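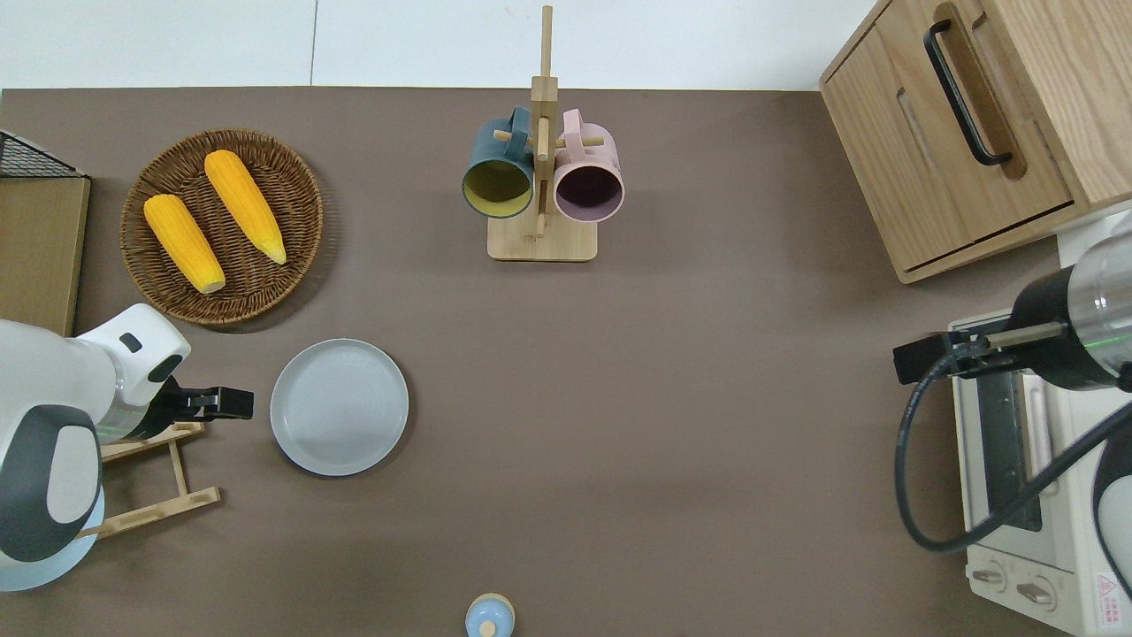 Setting up a two-armed cell used to mean a morning of false starts, according to Bonifacio Benítez, and the part he likes best about the new routine is that a fresh operator can now do it alone on their second try.

20th January, Florley – Tulten has published the full set-up and care routine for its kitchen practice cell at Florley, and we are really pleased to be sharing it with every workshop that runs a pair of arms over one table. It covers the whole working day, from first power-up to the last wipe-down, and it is free to copy and change.

The cell itself is simple enough: two arms, one tabletop and a set of kitchen things for them to work with, among them a mug tree, a basket of corn, a plate and a toaster oven. Keeping it in good order is where the work lies. Each morning the operator brings both arms to their rest pose, checks that the grippers open and close fully, and runs the left arm and then the right through a slow sweep before they are allowed to move together.

Cables get a section all of their own (and quite right too!). The routine asks for enough slack at every joint for a full turn, with a check by hand after any change to the layout. A loop that hangs over the oven front is fine while the arm is parked, but it has to be looked at again before the oven door is used.

Gripper fingers are cleaned with a damp cloth at the end of each shift and swapped after 395 hours of running. The base bolts are checked every 14 days. Our partners at Cordero supplied the torque charts, and Pindalik wrote the short program that brings both arms home after a stop.

The cell has logged 1,325 hours under the routine, and getting it ready in the morning now takes almost 14 minutes. The team is delighted with that, and already has ideas for the next version, which is due in September and will add a chapter on replacing a wrist joint.

Printed copies can be picked up from the front desk at Florley. There are 125 in the first batch.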